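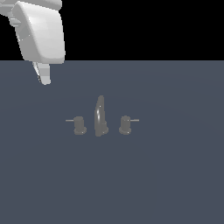 Reset rules for the tap task, second attempt

I rewrote our evaluation rules for the simulated tap task in September, and Shakuntala Dhillon asked me to put them somewhere other than a chat thread. They cover the handle-turning task in Vemier, the simulation branch we share with the Odberg people. If you run a different task most of this still applies, apart from the lever tolerance.

The old rules were one line in a readme: "run 1000 episodes, report success". Two of us followed it and got numbers that could not be compared. Florante Mangubat counted a lever that passed the target angle at any point. I counted only a lever that was still past it at the final step. Both readings were reasonable. The readme was the fault.

Rules for a run

1. Fix the seed list before the policy is trained. The list lives in the repository and has 400 entries. Anyone who wants a different list opens a change request and reruns the baseline on it as well.

2. Log the joint state of both levers at reset. The starting pose for an episode is levers straight out to the sides, pointing away from the spout. Do not judge this by eye from a render. At our default camera distance a lever is a thin grey rod on a slate background and a small error in angle will not show.

3. Keep a render of the fixture with no arm in view for each camera you intend to report. It is the quickest way to catch a fixture that has been loaded at the wrong scale or has sunk into the plane. Check that the bases of the spout and both handles sit on one line.
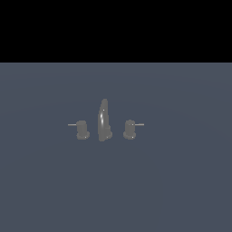 4. Success is measured at the last step and nowhere else. A lever that swings past the target and comes back is a failure. Log the peak angle too if you like, in its own column.

5. Contact with the spout is recorded, whichever handle is the target. It does not fail the episode. Shanti Pant argued for failing it, and for anything going near real plumbing I would agree with her, but it would have made every older result useless.

6. Physics errors count as failures. No silent retries. In my last full run 498 out of 1000 episodes succeeded under the old counting, and I found afterwards that the script had been quietly restarting any episode where the solver complained. I no longer quote that figure.

7. Report the simulator version, the control rate and the number of physics substeps (ours is 4). Put them in the results file itself — a separate notes file gets lost.

On appearance

The default scene is plain: black above, slate blue-grey below, grey tap. It is tempting to dress it up with a basin and a worktop. Please leave it alone for reported runs. Visual variation belongs in its own test set with its own seeds, and mixing the two makes a drop in the score impossible to trace.

The one change I would accept is contrast. The finish of the tap is close in tone to the surface, so much of its shape reads through the small highlights. Kamlesh Gautam has tried a lighter plane in Grodeo and says training from pixels went faster. I have not repeated that, and until somebody has, the default stays.

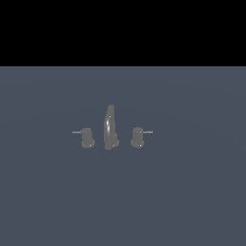
Default tap fixture, levers out to either side.

Still open

The lever tolerance is set in degrees, and Poonam Nishad would prefer a fraction of full travel so that it carries over to other fixtures. She is probably right. I will change it once the current set of runs is finished, and the version number will go up when I do.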